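Robots and Chores, Session 4: Clothes
Course notes, Gistwood evening program
Rev. 21 August 2021

Carried over from last time

We finished on dishes. Verdict was: rigid things, known shapes, mostly doable if you set the kitchen up for the machine. Nobody's kitchen is set up for the machine. Park that, it comes back in session 6.

Today is cloth. Read the Stender handout first if you haven't, at least the part on grasp points. Skip the math on page 13, we won't use it.

Why cloth is hard

A mug has one shape. A shirt has as many as you like. Pick it up by the hem, one shape, by the collar, another. Drop it and you get a third one you have never seen before.

Things to write down:
- no fixed outline, so matching against a stored model doesn't get you far
- hides itself. Sleeve under the body, leg inside the other leg
- layers. Camera sees the top one. Gripper may take two or three
- dark on dark. Black sweater on black pants, edges vanish
- stiffness varies a LOT. Denim holds a fold, thin knits don't
- hardware on garments: buckles, zippers, buttons. Catches on things

Compare towels. Towel is a rectangle, four corners, usually one color. This is why so many folding demos use towels. When you see a demo, first question is always what was in the pile and who put it there.

Where the grip goes

Two-finger grippers are the usual starting point. Cheap, easy to control, easy to copy. You can also put one in a person's hand and have the person do the chore with it, so the machine learns from what the cameras and fingers record. Person supplies the judgement, tool limits them to what the robot could physicaly do. Good trade.

Look at the mix of fabrics, then think about where you would pinch.
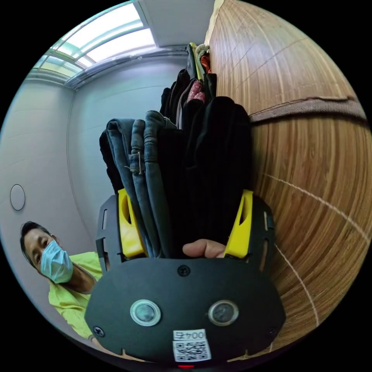
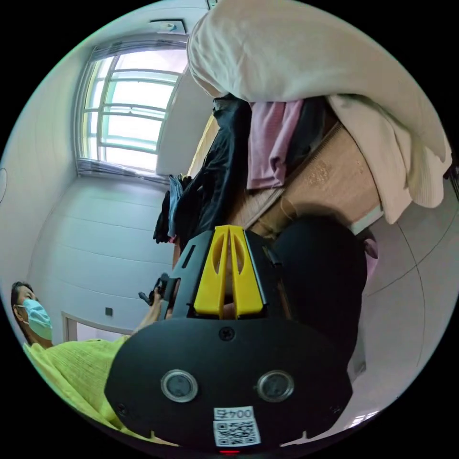
Breaking the chore into steps

"Put the clothes away" is one line on a to-do list. For a machine it is at least:

1. Find the pile, decide what is pile and what is furniture
2. Choose one garment
3. Find an edge or a fold on it that can be reached
4. Grip, lift, check only one came up
5. Work out what it is (pants? sweater? blanket?)
6. Turn it, shake it, spread it
7. Fold or hang
8. Put it where it lives

Steps 1 to 3 are vision, mostly. Getting better fast. Step 4 is where a lot of runs die. Step 5 is fine once the thing is held up and bad while its in the heap. Step 6 usually wants two arms. Step 8 is never in the demos, becuase it needs to know your house.

Hanging vs folding: people assume hanging is easier. It isn't, for a robot. Hanger has to go into the neck opening and the opening keeps closing. Folding at least gives you a flat surface to push against.

Worked numbers, the Risgate trial

Use these for the homework. Small trial, one arm, mixed clothes, single garment lifts out of a heap.

Attempts: 877
Something was lifted: 700
Exactly one garment lifted: 462

So 700 out of 877 is just under 80 percent. Sounds good. But what you want for the chore is the last line, 462 out of 877, a bit under 53 percent. Same trial, same robot, two headlines. Always ask which one is being quoted.

Also note that is step 4 only. If every other step worked nine times in ten (generous), multiply it through, seven more steps, and you land near 25 percent for a garment going all the way. Assumes the steps are independent, which they are not, but ok for a rough feel. Retries help. A person retries without noticing, the robot has to know that it failed.

Shop floor version

Śliwiński ran the same kind of thing in a garment sorting room. Much better conditions:
- one item at a time on a belt
- plain light background
- fixed lighting
- bin at the end, no folding

Rule of thumb, if you can change the room the robot does ok. Commercial laundries can change the room. Families with one bedroom and a heap on the furniture can't, or won't.

Is it there yet?

Sorting on a belt: yes, with a person nearby for jams.
Folding towels, known size: yes, slow.
Folding mixed clothes out of a heap: no.
Hanging: no.
Putting away in somebody's actual closet: no, not close.

Somebody asked last time about speed. A slow robot is fine if it works while you're out. A slow robot that needs unsticking every few minutes is worse than doing it yourself. So count the interruptions as well as the minutes.

Homework

a) Take one heap of your own laundry. Sort it one-handed, thumb and one finger only. Write down every time you got two items.
b) Same heap, black items only, lights low. Note what changed.
c) Redo the Risgate arithmetic, but allow one retry at step 4. Show working.
d) Half a page: which step would you remove by changing the room, and what would the change cost the people living in it?

Bring (a) and (b) on paper. Next session is floors and wiping, the longer project is due in November.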